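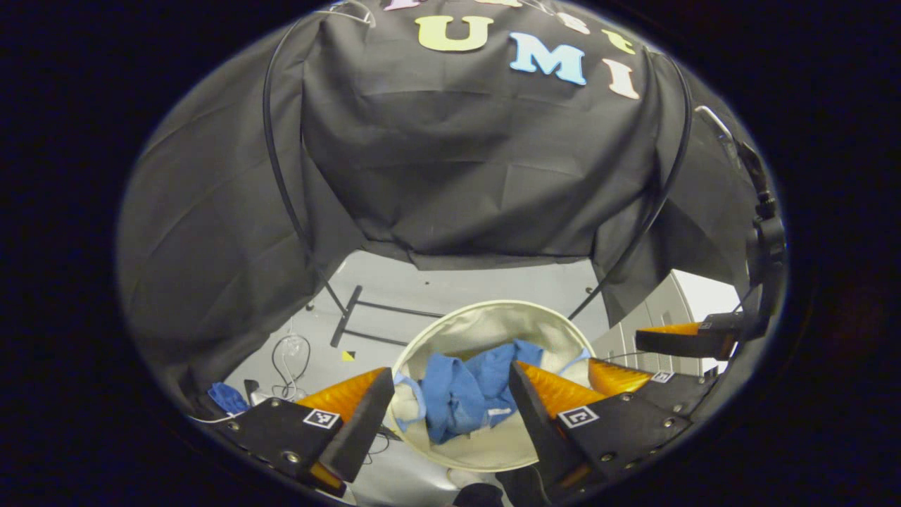 Onde se pode comprar o novo calçado de conforto da Ravero?
Nas lojas Spahić e na página da marca, a partir de março, em todos os tamanhos do 35 ao 42.

A Ravero, que muitos dos nossos leitores já conhecem das sabrinas de sola macia, volta este ano com uma linha pensada para quem passa o dia de pé, e a verdade é que já fazia falta! São 5 modelos de sapato de atacador em camurça, todos com palmilha amovível e uma forma um pouco mais larga à frente (quem tem joanetes vai agradecer, e muito). O primeiro lote, de 600 pares, sai da fábrica de Skosetis ainda em fevereiro e segue diretamente para as prateleiras.

Os tons são os de sempre, camel, castanho e azul-escuro, mas com um verde-azeitona que nos encheu as medidas e que, segundo a marca, só será feito nesta primeira série. Por dentro, a palmilha é de cortiça revestida a pele, e cada par pesa até 240 gramas por pé, conforme o tamanho, o que se nota logo ao fim da manhã, quando os sapatos mais pesados já começam a pedir uma cadeira.

Para quem usa palmilhas receitadas pelo podologista, as lojas Spahić vão ter uma tarde de experimentação por mês, sem marcação, das 15h às 19h. Basta levar as palmilhas e as meias que se costumam usar no dia a dia. Os primeiros 200 clientes recebem também uma escova para camurça, oferta da Traton, que assina os produtos de limpeza recomendados para esta linha.

As trocas podem ser feitas em qualquer loja Spahić durante todo o mês de abril, com o talão e a caixa original.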